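White wire two-tier rack: how much weight on the top shelf, and should cups go up or down?
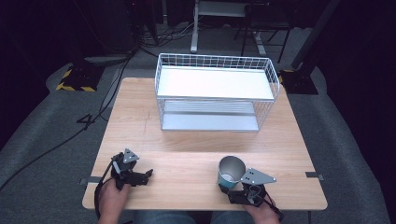
I need a load limit for a two-tier wire rack I keep on a light wood table. It came secondhand without papers. The plan is mugs on one level and small metal cups on the other. The cups are the size of the one on the table in front of the rack, silver rim, teal-blue lower body. The top panel is flat and reflects the light and the lower one has faint ridges. Which level suits metal cups better, and do I need a liner?

Bongani Shezi
33 views · 2 comments

Flidow

Nobody can give you a rated limit from the outside. Test it. Put a bag of rice in the middle of the top panel, lay a straight ruler across the panel and look for a gap under it. Add weight in small steps and stop at the first visible sag. Use half that figure as your working load. Also check where the rods meet at the corners — a cracked joint matters more than a slightly bowed panel.

Cups go on the lower level. The rods at the sides will stop one from rolling off if it tips. Mugs on top, heaviest toward the corners.

Share · 40 found this useful

Kekana

put a towel on it

Share

Omivine

Agree with the ruler test, disagree on the levels. Mugs are the heavier load, so they belong on the bottom. Metal cups weigh very little and can go on top. A thin silicone mat, trimmed to the panel, keeps them from sliding. Skip the towel if you put cups away damp. It holds water against the rims.

Measure the gap between the shelves before you decide. My mugs cleared mine only with the handles turned in.

Share · 184 shares on this page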